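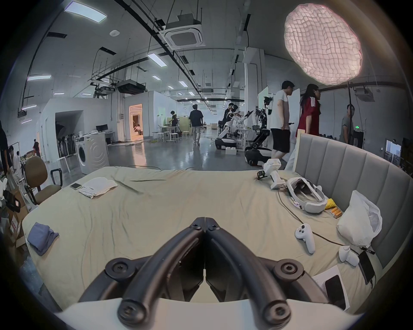

Someone has written in the margin of the last entry that a sheet this wrinkled is a sheet the wrong size, and that we should stop smoothing it and buy a bigger one. I measured before answering.

29 September 2024
Bedroom corner, Zorumis, main floor

Mattress is 55 inches across. The Anent sheet is wide enough to tuck under on both long sides, so size isn't the trouble. It was put on straight from the bag in July and has never been ironed. The weave is loose and it creeps every time something gets dragged across it instead of lifted. Pulled it tight at the foot end, tucked it, came back 21 minutes later and it had moved again. Two sheet straps on order, underside only.

The bed is being used as a table. Phones, controllers, batteries, a plastic bag and a sheet of paper were all on the same half as the headboard. Paper goes in the binder. Batteries go in a tray with a lid, not on fabric. Cable to be run down the headboard side so it doesn't get caught when the sheet is straightened.

Things that belong to the bed itself:
white towel, folded
blue cloth, folded
one phone, face up, near the towel

Everything else gets a place off the bed. The small shelf unit from Chávez would do if it can be cleared. It has paint tins on it and I don't know which are still wanted.

Towel: the fold keeps going soft. I have been doing halves, then halves again, and the open edges end up on the outside. Tried thirds lengthwise and then in half. Holds better and stacks flatter. The towel is 300 grams on the kitchen scale, lighter than I expected, and it may just be too thin to keep an edge. The cloth is no problem, it stays how you leave it.

Headboard: lint collects in the channels between the panels. Vacuum with the narrow nozzle, top to bottom. A damp rag left a tide mark on the test piece, so no water on it until we have asked Plokivent what the fabric is. Their order number is 2270, receipt is in the front pocket of the binder.
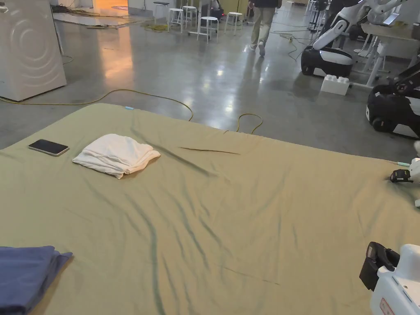
Phone, white towel and dark blue cloth on the sheet, stools behind.

Long creases are the stubborn ones. The short ones brush out by hand. For the long ones I lifted the edge of the sheet and shook it once, then laid it back down from the foot end, and that took out more than ten minutes of smoothing did. Still not flat. Steamer next, low setting, with the phone taken off first.

Asked for the stools to stay together at the back so there is a clear way to walk along the foot of the bed. Yellow cable on the floor should be coiled or taped, I caught a heel on it this morning.

Small markers and clips are easy to lose in the folds. Check the sheet for them before shaking it.

Still to do:
fit straps when they come
steam sheet
call Plokivent about the headboard fabric
second towel, heavier, same size
find out about the paint tins

Margin note left where it is. A spare sheet would be useful anyway for wash days, same size as this one.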